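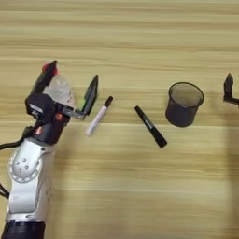
木目の机の上に、白いマーカーと黒いマーカー、右に黒いメッシュのペン立て。左のグリッパーは開いた状態。

マーカー片付け課題 収集作業ギャラリー

Yazzieは、机の上の小物を片付ける動作を学習させるためのデモンストレーション集です。収集はHalturholmの作業室で行っています。このページには、そのうちマーカーとペン立てを使う課題について、写真と作業メモをまとめました。課題の設計と手順書はVendula Štefanecが担当し、日本語版のメモは収集班で書いています。

課題の指示文は「マーカーをペン立てに入れる」の一文だけです。どちらを先に入れるか、どちらの腕を使うかは指示文に含めていません。操作者が決め、結果はあとからラベルとして付けます。指示文を細かく分けた版も試しましたが、操作者が文を読みながら動くようになり、動作の途中に不自然な停止が増えたため、今の形に戻しました。

現在の収録数は3012エピソードです。失敗したものも含みます。

配置について

マーカーは2本、ペン立ては1個。この課題ではこれ以外の物を机に出しません。消しゴムや付箋を混ぜた配置は別の課題として扱い、番号も分けています。

マーカーの向きは毎回変えます。冒頭の写真では、白いほうは右上から左下へ、黒いほうは左上から右下へ、互いに逆向きに傾いています。向きがそろった配置ばかりを集めると、手首の回転がほとんど同じ値になり、学習後に少し角度を変えただけでつかみ損ねます。初期の収録分でこれが起きました。

配置表は22種類あります。操作者は表の番号を見て物を置き、細かい位置は目分量で決めます。机に印は付けていません。テープで目印を付けていた時期の記録は、目印が映像に残るので学習用から外しました。

キャップはすべて閉めた状態で使います。キャップの側が手前に来るか奥に来るかも配置表に書いてあります。冒頭の写真の白いマーカーは、黒いキャップが上側です。

ペン立ては立てた状態から始めます。途中で倒れた場合、腕で起こせるなら続行、起こせないときはそこで終了し、失敗として保存します。手を入れて直したエピソードは残しません。

つかみ方について

机に寝ている細い物を平行グリッパーでつかむときは、指を軸に対して直角に近い向きで下ろします。斜めに挟むと、持ち上げる途中でマーカーが回ります。回っても落ちなければ続けてかまいませんが、ペン立ての口に対して角度が合わなくなるので、そのまま入れようとして縁に当たる例が多くなります。

つかむ位置は、中央より少しキャップ寄りを標準にしています。端を持つと反対側が下がり、入れる前に持ち直しが必要です。持ち直しの動作も学習には役に立つので、全体の一部として意図的に入れています。割合は決めてありますが、操作者には日ごとの指定だけを伝えます。

指は開いた状態から始め、開いた状態で終わります。始まりの開き幅は完全にそろえていません。全開だけで集めると、少し閉じたところから始めたときに最初の数歩がおかしくなります。

左右の腕について

腕は左右にあります。冒頭の写真では、左の腕が手首まで見え、右端にもう一つの黒いグリッパーが見えます。右のほうは一部だけです。

どちらの腕でも届く位置にマーカーを置いたときは、操作者の癖が出ます。右利きの操作者が続くと右腕の例に偏るため、週の途中で集計し、足りない側を翌日の指定に回します。火曜の集計で左腕が少なければ、水曜は左腕から始める、という運用です。

片腕でペン立てを押さえ、もう片方で入れる方法も認めています。ただし、押さえるつもりで押してしまい、ペン立てが動く例が目立ちました。動いた分だけ目標の位置が変わるので、悪い例とは限りません。倒れずに入れば成功として数えます。

両腕が中央で近づくときは、あとから入る側が待ちます。待っている腕は机から少し上げた位置で止めます。肘を引きすぎると次の動作までが長くなります。

影と照明

机の右側に広く柔らかい影が落ちていることがあります。冒頭の写真にも出ています。影は消していません。照明をそろえた条件だけで集めた版は、夕方に動かしたときに成績が落ちました。今は午前、午後、日没後に分けて収録し、時間帯をエピソードの情報に残しています。

黒いメッシュのペン立ては、暗い影に重なると輪郭が弱くなります。白い樹脂の筒に替えれば楽になるという意見もありましたが、メッシュのまま続けています。底や側面が透けて背景が見えることも含めて覚えさせたいからです。

木目の縞も同じ扱いです。黒いマーカーは見分けやすく、白いほうは照明が強いと明るい縞に紛れることがあります。白の取り損ねが黒より多い理由の一つと見ていますが、まだ切り分けはできていません。

成功と失敗の付け方

成功は、2本ともペン立ての中に入り、両方の指が離れていること。ペン立ての中で斜めに寄りかかっていてもかまいません。縁に引っかかって止まっているものは失敗です。

1本だけ入ったものは「部分」とします。以前は失敗に含めていましたが、前半の動作がきれいな記録を捨てるのは惜しいので、区間を切って使えるようにしました。切り出しにはUrauを使います。開始と終了を手で指定し、つかむ、運ぶ、離すの三つに分けるだけの簡単な道具です。

落としたあとに拾い直して入れたものは成功とし、「回復」の印を付けます。この印が付いたものは数が少なく、集めようとしても狙っては作りにくいところがあります。わざと落とした動作は、見返すとすぐに分かります。わざとの分には別の印を付け、混ぜていません。

判定は収録した本人ではなく、別の者が行います。迷ったものは保留の箱に入れ、週末にまとめて見ます。

操作者へのメモ

連続の収録は8エピソードで一区切り。区切りごとに手を離し、ケーブルの取り回しを見てください。黒いケーブルが腕の外側にたるんでいるのは正常です。机の面に乗っていたら戻します。

急がないこと。速い例は別の日に別の指定で集めます。ゆっくりすぎて途中で止まるのも困るので、迷ったら一度上げてから下ろし直してください。

マーカーのキャップが緩んでいたら交換します。交換したら番号を台帳に書きます。太さの違う製品への差し替えは、Vendulaに確認してからにしてください。

今後の予定

Tilttonの作業室でも同じ課題の収録を始める準備をしています。机の色が違うため、最初は同じ配置表を使い、背景だけが変わった記録としてまとめます。ペン立ては同じ型を送る予定です。

マーカーが互いに重なった配置は、まだ表に入れていません。重なりを入れると、つかむ前に転がして離す動作が必要になり、課題の長さがそろわなくなるためです。別の番号で始めるか、今の課題に足すかは、次の集計を見てから決めます。

配置表と判定基準の現行版は共有フォルダの「Yazzie/マーカー」にあります。古い版は名前の頭に「旧」を付けて残してあります。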